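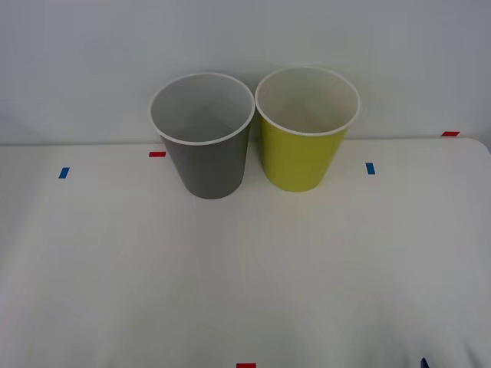

Wie Startpositionen bei der Greifauswertung wählen, wenn der Tisch mit Klebestreifen markiert ist?

Pimach Hilfe > Robotik > Auswertung und Statistik
Gestellt von kartesisch_k, zuletzt bearbeitet im September

Wir vergleichen zwei gelernte Greifstrategien. Die Aufgabe: Der Arm soll eine aufrecht stehende Getränkedose greifen und in einen von zwei Pappbechern stellen, je nach Anweisung in den grauen oder den gelbgrünen. Die Becher stehen immer hinten nebeneinander auf dem weißen Tisch. Auf dem Tisch kleben rote und blaue Streifen als Positionsmarken. Ausgewertet wird mit einer festen Kamera und einer Kamera am Handgelenk, beide gehen auch als Eingabe in das Netz.

Trainiert wurde mit 201 Demonstrationen. Beide Strategien haben dieselben Daten gesehen, die eine bekommt nur das aktuelle Bild, die andere zusätzlich die letzten 7 Bilder. Für den Vergleich haben wir bisher 17 Startpositionen der Dose benutzt. Die Strategie mit Verlauf liegt bei uns vorne, aber der Abstand schwankt stark, je nachdem wer die Dose hinstellt. Ein Kollege stellt sie nach Augenmaß zwischen die Marken, ich messe mit dem Lineal vom nächsten Streifen aus.

Meine Fragen dazu:

Reichen die Streifen als Bezug, oder brauche ich ein gedrucktes Raster? Ein Raster möchte ich ungern auf dem Tisch haben, weil das Netz es sehen würde.

Müssen beide Strategien von exakt denselben Startpositionen aus getestet werden, oder genügt es, aus demselben Bereich zufällig zu ziehen?

Sollte ich die Marken vor dem Test entfernen? Sie waren in allen Demonstrationen zu sehen. In der Handgelenkkamera sieht man beim Blick über den Tisch je nach Haltung noch eine blaue und eine rote Marke und ein Stück vom gelbgrünen Becher. Der graue ist dann gar nicht im Bild.
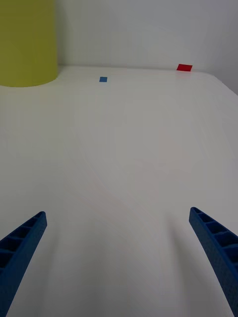

Antworten

lurness_mess
Angenommene Antwort

Zur zweiten Frage zuerst, weil sie den größten Unterschied macht: Ja, dieselben Startpositionen für beide Strategien. Dann vergleichst du paarweise. Bei jeder Position weißt du, ob A geklappt hat und B nicht oder umgekehrt, und die schwierigen Ecken treffen beide gleich. Bei freiem Ziehen mischt sich die Schwierigkeit der Position in den Unterschied zwischen den Strategien, und mit 17 Läufen pro Strategie bekommst du das nicht mehr heraus.

Die Auswertung geht dann über einen McNemar-Test. Die exakte Variante nehmen, die Näherung taugt bei so wenigen Fällen nichts. Wenn sich nur bei wenigen Positionen ein Unterschied zeigt, ist das Ergebnis eben offen, und so sollte es auch im Text stehen.

Zu den Streifen: Als Bezug reichen sie, wenn die Dose nicht nach Augenmaß gestellt wird. Wir machen es im Projekt Bulonik so, dass von jeder Startposition vorab ein Referenzbild der festen Kamera gespeichert wird. Vor dem Lauf wird das Livebild halbtransparent darübergelegt und die Dose verschoben, bis beide Umrisse deckungsgleich sind. Der Rest des Tisches muss dabei ebenfalls passen. Wenn die Becher oder Marken im Overlay doppelt erscheinen, hat sich entweder die Kamera oder der Aufbau verschoben, und der Lauf wird nicht gestartet.

Bei der Dose würde ich auch die Drehung um die Hochachse festlegen. Aufdruck und Lasche sind für die Kamera sichtbar, und ob das Netz darauf reagiert, weißt du vorher nicht. Entweder immer gleich ausrichten oder die Ausrichtung mit in die Positionsliste schreiben. Wir drehen in Schritten von 90 Grad.

Noch ein Punkt, den viele auslassen: die Armhaltung beim Start. Der Greifer soll vor jedem Lauf in dieselbe Ausgangsstellung fahren, auch nach einem Abbruch. Und die Reihenfolge von A und B pro Position auslosen, damit sich Licht und Kabelzug nicht auf eine der beiden auswirken.
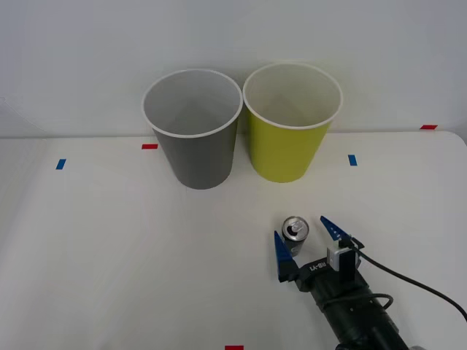

Als Erfolg würde ich außerdem nicht nur das Endergebnis zählen. Teile den Lauf in Abschnitte und notiere für jeden ja oder nein: Finger links und rechts der Dose, Dose angehoben, über dem richtigen Becher, abgesetzt und losgelassen. Eine Strategie mit Verlauf hilft nach meiner Erfahrung vor allem beim Übergang vom Greifen zum Anheben, wo das Einzelbild mehrdeutig ist. An der Gesamtquote siehst du das kaum. Die Kriterien vor dem ersten Testlauf aufschreiben und danach nicht mehr ändern. Wer bewertet, sollte nicht wissen, welche Strategie gerade lief. Die Videos lassen sich dafür einfach mit Zufallsnamen ablegen.

tischkante

Marken abkleben oder abziehen, fertig. Sonst lernt das Netz die Streifen auswendig. Hatten wir bei Wuyts auch, danach ging es.

Kommentar von kartesisch_k:
Wenn ich sie abziehe, fehlt mir aber der Bezug für die Dose. Und das Netz hat noch nie einen Tisch ohne Streifen gesehen.

Kommentar von lurness_mess:
Für den Hauptvergleich würde ich sie kleben lassen. Ohne Marken ist es eine andere Testbedingung, die gehört in eine eigene Tabelle.

halbwegs_kalibriert

Ergänzung zu den Marken. Man kann prüfen, ob die Strategie an ihnen hängt, ohne den Hauptversuch anzufassen. Nimm einen Teil der Startpositionen und fahre sie dreimal: mit Marken wie im Training, mit denselben Marken etwas versetzt und ganz ohne. Die Dose und die Becher bleiben jeweils, wo sie sind, das geht mit dem Overlay von oben gut (das Overlay dann nur nach Bechern und Dose ausrichten, die Marken stimmen ja absichtlich nicht).

Bricht die Quote nur beim Versetzen ein, benutzt das Netz die Streifen vermutlich zur Orientierung. Bricht sie erst ohne Streifen ein, kann es auch bloß daran liegen, dass der Tisch insgesamt ungewohnt aussieht. Das lässt sich mit dem Versuch allein nicht trennen.

Die Becher würde ich in einem weiteren Durchgang vertauschen, also Gelbgrün links und Grau rechts. Falls in deinen Demonstrationen der graue Becher immer links stand, kann die Strategie die Farbe in der Anweisung nämlich als Seite gelernt haben, und das merkst du mit deinen jetzigen Positionen nie.

Kommentar von kartesisch_k:
Der graue stand immer links. Ich nehme den Tausch als eigene Bedingung auf und fahre den Hauptvergleich mit Referenzbildern neu.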